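Reviews > Decorating > Rollers and Trays > Widska Long Reach Roller Kit

I have owned a lot of bad paint rollers. The kind that squeak, the kind that shed fuzz all over your nice fresh wall, the kind where the handle works loose and the whole head spins off into the tray (yes, with me standing over it in socks). So when the Widska Long Reach kit showed up on the shelf at the hardware store in Clusdale for $48, I stood there for a long while deciding whether I was really going to spend that much on a stick with a sponge on it. I was!
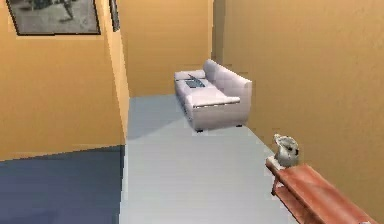
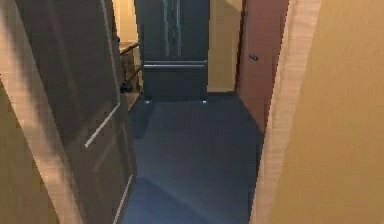
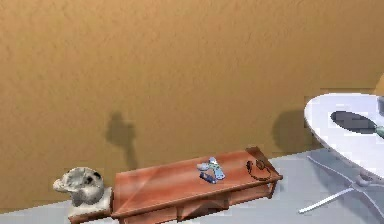 Mustard wall, paneled door, low table by the orange-brown wall.

In the box you get the roller frame, a pole that goes out to 80 inches, 2 sleeves (one short nap, one long), a deep tray and a little edging pad that I'll get to later. The tray has a lid. I can't tell you how happy I was about the lid. I stop for lunch, I stop for phone calls, I stop to look at the wall from the other end of the room and wonder about my choices, and with my old tray I was forever wrestling with plastic wrap.

The pole is the main thing you're paying for and it's really good. It locks with a twist collar, and the collar is big and rubbery enough that you can work it with painty hands. My old Ruchti pole had a tiny metal button you had to press in with your thumbnail, and once it got a drip of paint in it that was pretty much the end of that. The Widska stays where you put it. I did a whole ceiling with it on the longest setting and it flexed a bit but never slid down on me. My shoulders were sore the next morning, but a ceiling will do that to you.

Now, sleeves. The short one is great on smooth walls. It lays down a thin, even coat and I didn't find a single hair in the paint, even on the first use. (I still went over it with tape before I started, old habit.) The long one is meant for rough walls, and here I'm a bit more mixed. It holds a ton of paint and gets down into the little dips nicely, but it spits if you go at any speed. I ended up with freckles all over my glasses. Slow down and it behaves, but slow isn't really my style at 9 in the evening when I want to be done.

I used Larkness eggshell for most of this, in a deep yellow, and anybody who has painted with yellow knows what it's like. It covers badly. The first coat looks like weak tea and you think you've made a terrible mistake. I don't hold that against the roller – even coats matter more with a color like that, and I didn't get the heavy stripes at the edges that I usually do.

The edging pad, though. Oh dear. It has little wheels that are supposed to run along the trim so you get a clean line without tape. Mine ran along fine for a foot or so and then picked up paint on the wheels, and after that it was printing a neat little yellow track down the door frame. I wiped it off and tried again and got another track. After that I went back to my angled brush and the pad has been in the drawer ever since. If you've got a steady hand you won't miss it, and if you don't, buy tape.

Cleanup was better than I expected. The frame pops apart without tools and the short sleeve rinsed clear in 13 minutes in the utility sink, which for a yellow I thought was quick. The long one took forever and I gave up and left it soaking overnight. It came back a little matted on one side but still usable.

A couple of small gripes. The threads on the pole are a tiny bit tight for other brands of frame, so my old Ruchti frame goes on but squeals about it. The tray is wide enough that it won't sit on the shelf of my stepladder, so it lives on the floor and you do a lot of bending. And the replacement sleeves seem to be hard to find. The store had the kit stacked up high but only the long nap in refills, and I'd much prefer a spare short one.

Would I buy it again? For the pole and the lidded tray, yes. If you've only got one small bathroom to do, I'd save the money and get something basic. I've got the stairwell coming up in June and I'm planning to use it there, with the short sleeve if it holds out.

Four stars, with one knocked off for the edging pad.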